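Film Reviewing, Unit 4: Plot summary, spoilers and the thing in the middle

Hi all. I'm typing these up from my own notes after class, so they follow the order we talked in, which was a bit of a zigzag. If you missed the session, read these first and then watch Bukura before we meet again. It's short, and you'll need it for the assignment.

We started with the first paragraph, again. I know some of you are sick of first paragraphs, but I read 31 drafts this month and 17 of them opened with the plot. "A young man returns to his village after his father's death." Fine, but I could have gotten that from the listing! What I want up top is a hint of what it was like to sit there and watch the thing. Were you bored? Did you laugh in the wrong place? Tell me that and I'll happily wait a paragraph for the dead father.

My own rule of thumb (steal it or ignore it) is that in a review of 700 words, plot gets no more than a quarter. It can come in one lump or in crumbs. I like crumbs. You mention the sister when you talk about the actor playing the sister, you mention the fire when you talk about how badly the fire is shot, and by the end the reader has the story without ever having sat through a summary. 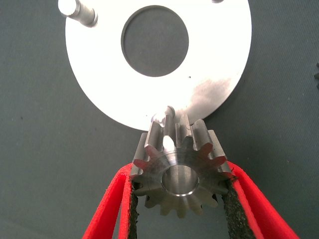 Unit 4, part one: finding the center of a review

By center I mean the one thing you'd say if your friend was already putting on her coat. For Noiphan, which we watched the first half of, mine was that the director is much more interested in the house than in the people living in it. Once I had that, I knew what to do with everything else. The slow shots down the hallway went in. The nice little turn by the actor playing the landlord went in too, since he behaves like part of the furniture. The music, which I liked a lot, got one line and no more.

Vignesh Kaimal's draft had three centers, and he was very good about letting me put it up on the screen. Each one was interesting! He had the house, he had the wife's silence, and he had a whole argument about how the film treats money. We voted and the money won, and he rewrote it in around 32 minutes while the rest of us argued about endings. The new version is a lot sharper. It's also a bit meaner, and I'm still making up my mind about that.

Then spoilers. Everybody had opinions on spoilers, so this part went long.

I used to be strict. Nothing past the first act, ever. These days I'm looser, and I think about what kind of surprise it is. If the pleasure of the film depends on not knowing who's in the car, I keep my mouth shut about the car. If the film tells you in its first ten minutes that the marriage will fail and then spends two hours showing how, I don't think I've ruined anything by saying the marriage fails. The tricky ones are films sold as one genre that turn into another. Pladeck was marketed as a heist comedy and goes somewhere very sad around the middle. Do you warn people? I do, but vaguely. "Don't expect to leave laughing" is about as far as I'd go.

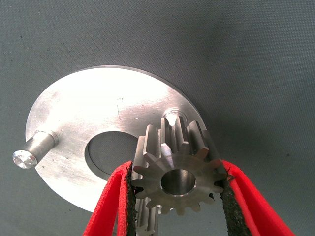 Divya Lobo thought even that was too much, and said so: if a trailer fools you, being fooled is part of what you paid for, and a reviewer who softens the blow is changing the film. She'd gone into Pladeck cold and came out shaking, and she wouldn't trade that for anything.

I've been chewing on that ever since. I still think a reader with ten dollars and a bad week deserves a nudge, but she's right that the nudge costs something. Write down where you stand on this before you draft, and then stick to it for the whole piece. What I can't stand is the review that says "I won't give anything away" and then gives it away by winking.

A few smaller bits from the end of class:

Names. Director and main cast once, early, then last names. Check the spelling. Check it again.

Comparing with other films. One comparison is usually plenty, and please choose one your reader may have seen. Subbarao Fernandes compared Dotusex to four films, two of which I had to look up, and I do this for a living.

Adjectives in pairs. "Tense and gripping," "warm and tender." Pick one. Then see whether you can swap it for something that happens in the film.

Star ratings. We're not using them in this course. I don't hate them, I just find that people write toward the number. 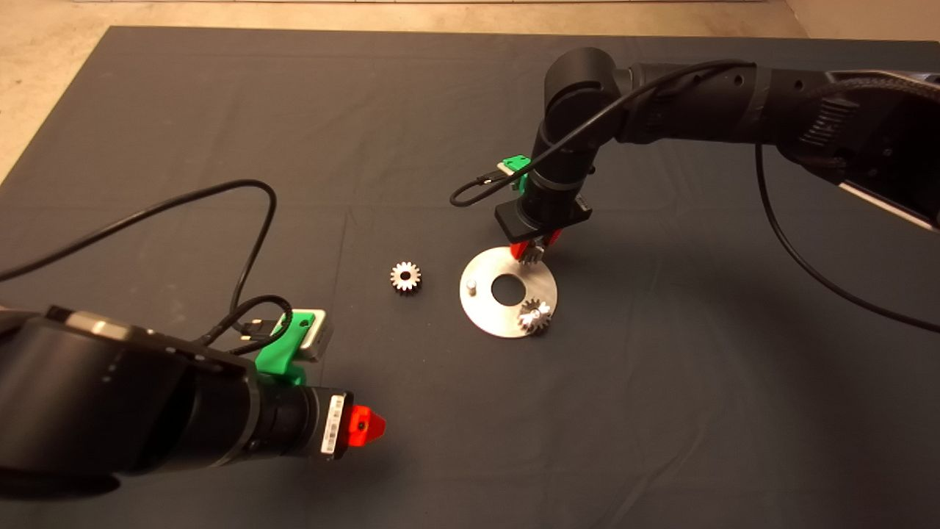
Can I review a film I walked out of?
You can, as long as you say so in the first paragraph and only judge the part you saw. I've done it once, and I got letters.

For next time: watch Bukura all the way through, credits included, and write 700 words. Underline the sentence you think is your center. Swap with a partner before class and have them underline theirs in your draft without seeing yours. Ajith Kandasamy and Divya Alva are reading aloud, so be nice, and bring a pencil because I'll want you marking up a printed copy.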